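Recording demonstrations for a PC disassembly task

This page covers how to set up, record and check a batch of demonstrations for the desktop teardown task. It assumes the arm is already mounted and calibrated, and that you have worked through the page on teleoperation basics. Questions about the recording software go to Hayley Dawber; questions about the task list go to Yvonne Haslam.

What you are collecting

One demonstration is one operator completing one subtask, from the start pose to the end pose, without a break. A full teardown is not a demonstration. It is a chain of 11 subtasks, each recorded and labelled separately. The policy is trained on subtasks first and on chains later, so a good subtask inside a bad chain is still worth keeping.

The target for each subtask is 95 accepted demonstrations. The target for the whole batch, including recoveries, is 1,000 or more. Rejected recordings don't count towards either figure but should not be deleted.

Preparing the tower

Take off the side panel by hand and put it away from the work area. Lay the case on its side with the open face up. The arm works from above, so anything that would normally be reached from the side of an upright case is now reached vertically.

Push gently on each corner of the case. If it rocks, turn it or move it until it doesn't. A case that shifts by a few millimetres under the gripper will give you recordings in which the operator is correcting for the case and the label says they are removing a part.

Place the fixture plate beside the case, within reach of the arm. Removed parts go into the holders on the plate and nowhere else. Each part has its own holder, listed in the task file. If a holder is already occupied when you start, note it in the start state field. 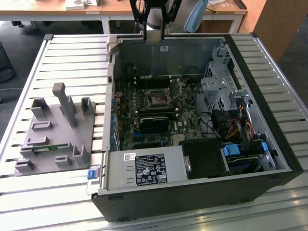 The start state field matters more than it looks. Write down every part that is missing from the case before the first subtask begins, using the names in the task file: processor, memory, graphics card, drive, power supply. Don't write "as usual" or "same as last run". If a part is absent and the field doesn't say so, the labels for every later subtask are wrong.

Cables need a decision before you record. For subtasks on the drive and the power supply, unplug the connectors by hand first unless the task file says the arm is to do it. Leave the loose ends where they fall. Tidying them into the same position every time produces a policy that only works with tidy cables.

Recording a subtask

1. Move the arm to the start pose. The gripper should be open and clear of the case rim.
2. Start the recording and wait 2 seconds before moving.
3. Approach from directly above the part. Come down slowly for the last few centimetres.
4. Close the fingers fully on the part before lifting. If the grip slips, open, back off and try again in the same recording.
5. Lift straight up until the part is clear of the rim, then move across to the fixture.
6. Place the part in its holder, open the gripper and retreat upwards.
7. Return to the start pose and stop the recording.

For subtasks that begin with a latch, release the latch and pull the part in one recording. Splitting them leaves the policy with no example of the link between the two.

Varying the examples

Between recordings, change one thing. Shift the case a little, rotate it by a few degrees, or swap operators. Change the lighting no more than once per session and log it. Do not change the case and the fixture at the same time.

We use two case models, logged as Bloxham and Prukby. Keep them in separate sessions.

Recoveries

A recovery is a recording in which the first attempt fails and a later one succeeds. Label it "recovery" and mark the time of the failed grip. Don't stage failures on purpose. Staged ones tend to be too neat, and the operator's hand anticipates them.

Checking and rejecting

Play back each recording at double speed before the next one. Reject it if:

the arm touched the case hard enough to move it
a hand entered the work area
the part ended up outside its holder
the fixed camera view was blocked by the arm during the grip

Choose a reason from the drop-down list when rejecting. "Other" requires a note.

Upload at the end of the session, to the Cultard folder for first-pass data and the Ukier folder for anything re-recorded. The upload script will refuse a session with an empty start state field.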